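Editing the spoken word: a case against tidy transcripts

Most published collections of soldiers' recollections are edited too heavily. The fault is seldom declared, and the reader has few ways of detecting it. An interview goes in at one end with its pauses, its repetitions and its wrong dates, and a smooth page of prose comes out at the other. My argument is that the wrong dates should stay in, marked as wrong, and that the questions should be printed alongside the answers.

The case I know best is the Fikstead collection, a set of recorded interviews with men who served as drivers, signallers and cooks in supply units. The recordings were made in peacetime, many years after the events. I worked on the second edition. The first had been prepared by an editor who removed every question and joined the answers into continuous narrative. It reads well. It also gives the impression that each man sat down and chose to speak first of his training, then of his voyage out, then of his first sight of the front. None of them did. The order belongs to the interview sheet, which had 19 headings and was followed closely.

The effect on content is measurable. Where the sheet asked about food, the men talked about food. The first edition then remarked, in its introduction, on how large a place food held in the memory of the ordinary soldier. That may be so, but the recordings cannot show it. They show that the men answered what they were asked.

Dates and places

The usual defence of silent correction is that an old man's slip over a month should not be allowed to mislead the reader. I accept the concern. A slip can mislead. It can also be evidence. Three of the Fikstead speakers place the same river crossing in November, when the unit diary puts it earlier. They had served together and had met at reunions since. A shared error of that kind tells us something about how a story passes between people who were there. Once all three are corrected to agree with the diary, the passages look like three independent confirmations of it. The correction has created support that did not exist.

The remedy is cheap. Print what was said and put the diary's date in a note at the foot of the page. The reader loses a second or two.

Dialect and translation

Translated testimony raises a harder problem. Ulises Ccori, who translated the Brurkis interviews, kept two versions of every page: a close one that followed the speaker's word order, and a readable one for the printer. Only the readable one was published. I have compared them for the longer interviews, and the differences lie mainly in verbs. Speakers who said that a thing "was done" to a village are made to say that "we did" it, or that "they did" it, because the readable English wanted a subject. In a description of cooking this hardly matters. In a description of a burned village it is the whole question.

I do not blame the translator, who was working to a house style. I blame the style. A clumsy passive that reflects what the speaker said should be kept, and the publisher should put up with it.

The cost of doing it properly

Publishers object on grounds of length. Printing the questions adds pages, and notes add more. For the Fikstead second edition the increase was enough to move the book from two volumes to 3, and the price rose with it. This is a real objection. My answer is that selection should be made by leaving out whole interviews, with a list of those omitted, and that those kept should be kept complete. A reader can allow for a missing witness if told that one is missing. A missing half-sentence cannot be allowed for. 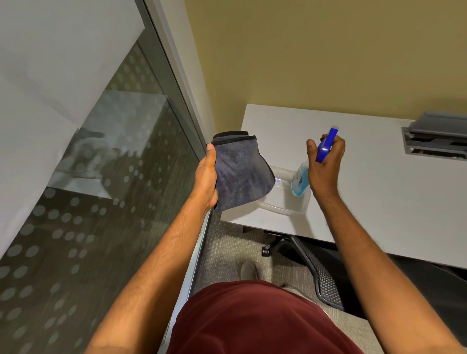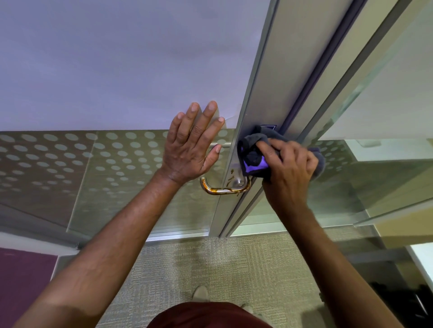 What an edition should state

The minimum is short. An edition should say who asked the questions, in what language, and from what sheet. It should say whether the speaker saw the text before printing. It should say where the recordings are held and whether they may be heard. The Mahlangu volume does all of this on a single page at the front, and I have yet to hear of a reader who complained about it.

It should also say what happened to the names. Some speakers asked for theirs to be changed, and some asked for the names of other men to be left out. Both requests are proper, but they leave different gaps, and a general statement that "some details have been altered" covers them equally badly. A mark in the text at each point would serve.

The Ploso interviews are now being prepared for print, and I understand that the questions are to be dropped. The sheet used there has survived. It could be printed as an appendix even if the rest of the plan stands, and I have written to the editors to ask for that much.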